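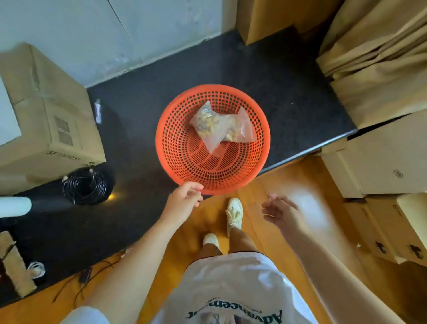
The woman who used to run Dekum Stores rang me back while I was hanging out washing, so the first ten minutes of my notes are on the back of a gas bill. She didn't mind. She doesn't want her name in this ("everyone in Cerport knows who I am anyway, love, and the rest don't need to") but she was happy to talk about the shop for as long as I'd let her, which was most of an afternoon.

If you didn't grow up round here, Dekum Stores was the corner shop at the bottom of Gondine Road, opposite the stop for the 701. I spent a frightening amount of my pocket money there. She took it on with her husband when she was in her twenties and kept it going for 32 years, the last nine of them on her own, and she locked the door for good just before Christmas.

"I'd told people it would be the summer," she said. "Then the summer came and I thought, well, I'll see the school term in. Then it was December and the freezer went, and I wasn't buying another freezer."

I asked whether she'd known anything about shops when they started and she laughed so loudly I had to hold the phone away. Neither of them had. He'd been fitting carpets and she'd been in the office at the laundry. They got the lease from an old boy who left them a till, a ladder and a notebook of who owed what, and I wish I'd seen that notebook! Some of the debts were older than she was.

"The first week we took £297," she told me. "I remember it because we'd spent more than that on paint. We sat on the stairs and ate a whole malt loaf between us and didn't say much."

What saved them was the newspapers. I'd half forgotten how many people had them delivered back then. They began with a handful of houses and got up to 53 on the round, with two paper boys on bikes and her husband doing the hill himself in the car when it was icy.

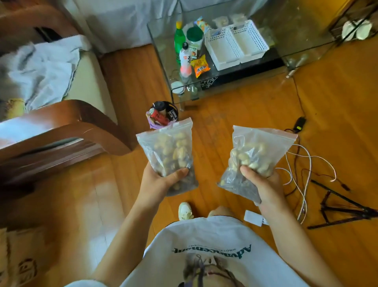

What time did she have to be up for the papers?

Half past four every day, and quarter past on Sundays because of the supplements.

"You never get used to it," she said. "People say you do. I've been stopped for months and I still wake up in the dark and think I've missed the van."

Most of what she sold came from Cha, the cash and carry out by the ring road, which had a café upstairs where all the shopkeepers moaned at each other on a Tuesday. She loved that café. I got a very long story about a bacon roll and a parking space that I've promised not to print, and another about the time she ordered cat litter by the pallet because she'd read the form wrong. It was stacked up the back stairs until the following spring and they had to climb over it to get to bed.

I wanted to know about the sweets, obviously. She kept the jars behind the counter long after everybody else had gone over to packets, and weighed everything out by the quarter, even when she wasn't really meant to. Cola cubes were the best seller. Aniseed balls she only got in for one customer, a retired bus driver, and when he died she couldn't bring herself to clear the jar.

"I gave them to his daughter in the end. She hates aniseed. She took them though."

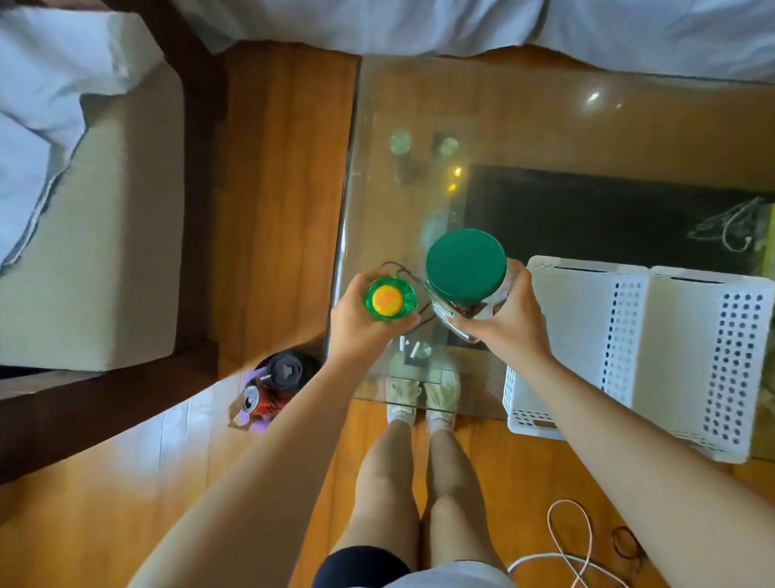
Bottle in one hand, jar in the other, over the glass-topped table.

We talked a bit about money, because I'm nosy. The big supermarket opening was bad, she said, but it was slower than people imagine. Folk still came in for milk and a chat, they just stopped coming in for the other things, and you can't pay the electric on milk. The cigarettes going behind shutters hardly made any difference. Losing the parcels counter did, as that had brought in a whole set of people who'd pick up a loaf while they were there.

Did she ever fall out with anyone? Oh yes. She banned my cousin for a fortnight over a water pistol (fair enough, I was there) and there was a man who returned half a cabbage. "Half! He'd eaten the other half. I gave him his money as well, that's what annoys me."

The shop's been empty since. There's talk of flats, and a hairdresser came to measure up, but she doesn't go down Gondine Road much now and she says she'd sooner not know until it's done. She has the old sign in her garage, in two pieces, with the D a bit chipped. Her grandson wants it for his bedroom wall and she can't see how they'll ever get it up the stairs.

I asked what she misses and she went quiet for a bit, then said the bell on the door. After that she had to go because her tea was on.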